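Section 2: Wall panels, hook rail and base board

Now the fun part - your Fevent booth gets its looks!

1. Slide the back panel in first, then the left and right ones. The Cisternas pattern is big, black and white, and full of leafy curves, so take a moment to enjoy it.
2. Check that the swirls on the back mirror each other across the middle.
3. Fix the hook rail along the right wall, hooks facing in.

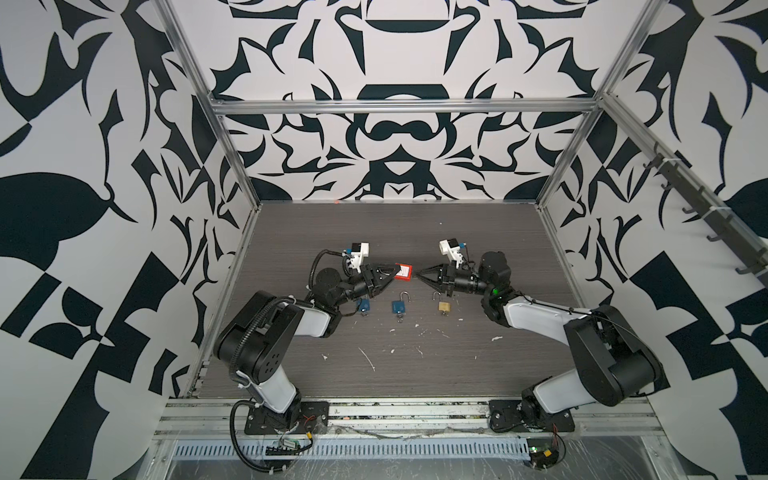
Prodedside wrote in to say that wiping the dark wood-grain board with a barely damp cloth, along the grain, gets the white specks up beautifully. We tried it and love it!

4. Tighten the 2 corner posts by hand, then with the key.

Caution: no solvents on the printed panels.

Note: spare hooks come in bags of 100.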